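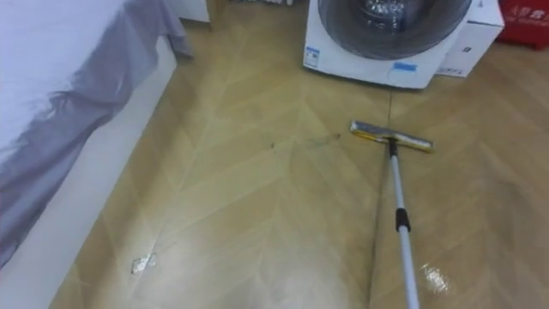
Flat mop at the foot of the front loader, with a bit of water still on the floor.

Laundry & Floors | 3 min read

Looking after an automatic washer that's learned to shut itself off

If your front loader shares a room with a bed, as ours does in the Rallville flat, you'll want to know about a drip well before it reaches the good floor. We put in a Riditz leak sensor and an automatic shut-off on the cold tap last winter, and I've grown very fond of the pair of them, but they do need a little attention now and then (like the rest of us).

Start by turning the washer off at the wall and closing the tap by hand. Mop the floor in front of the machine with a flat mop, wrung out well, and go over any shiny patches a second time with a dry pad. A laminate floor doesn't thank you for puddles along the seams. Pick up scraps of paper as you go, or they'll turn to mush under the mop head.

Now the drain filter. Ours is behind a little flap, though yours may be somewhere else, so have a peek at the manual. Slide a shallow baking tray underneath and open the filter slowly – I usually catch about 800 millilitres, and the first time I used a saucer, so please learn from me. Rinse the fluff off under the laundry tap, wipe around the opening with an old face washer and screw it back firmly.

While you're down there, wipe the two metal contacts on the leak sensor with a barely damp cloth. Soap film builds up on them, and then the sensor either sulks or goes off at three in the morning. Dry them properly and set the sensor back flat on the floor, close to the machine, contacts down.

Test it before you trust it. Open the tap again, touch a wet fingertip across both contacts and listen for the valve to click shut. If you hear the alarm but no click, try fresh batteries in the valve unit first. Mine had gone flat and I'd already walked to Panagiotou's hardware to ask about a new one! They were very kind about it.

Reset the valve, switch the washer on and run a short rinse with the drum empty. Stay in the room for this one and keep the mop handy. Feel along the bottom edge of the machine with a dry tissue when it's finished, and if the tissue comes up damp, open the filter and seat it again.

I do the whole job every 3 months, and wipe the door seal whenever I remember.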